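Bring back the checkout aisle

I miss being tempted. My grocery store ripped out four of its regular lanes in January and put in a corral of self-scanners, and the little wall of junk you used to stare at while the person ahead of you hunted for a coupon went with them. People cheered! My neighbor Karine Bélanger says it's the best thing to happen to her budget in years, and I'm glad for her, but I want my wall back.

I know the argument. Candy at kid height is a dirty trick, and any parent who has carried a screaming four-year-old out to the parking lot has earned the right to be mad about it. Fine, move it up a shelf. But the store didn't get rid of temptation, it moved it to my phone, where the app now pings me at 9 in the evening with a deal on something I looked at once. I have 298 unread offers from these people. The wall never followed me home.

And I liked the wait. You'd read a headline about a celebrity divorce, you'd pick up the gum and put it back, you'd say something about the weather to a stranger (I once got a very good chili recipe that way, two kinds of beans and a spoonful of cocoa). Now I stand in a corral and a screen tells me to place the item in the bagging area.

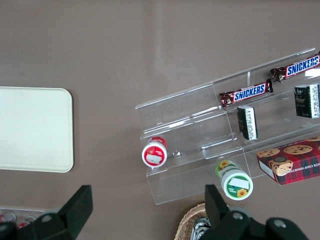 Small shops still get this right. The corner store on my block has always sold its sweets an arm's length from the register, and I've never once felt cheated by it. Give me a clear stepped rack with a couple of Snickers on the upper tier and I know exactly what I'm being offered and what it'll cost me. I can say no to that — most days I do. On Fridays I don't, and Ghislain Perron, who has run the register for 7 years, has the sense not to mention it.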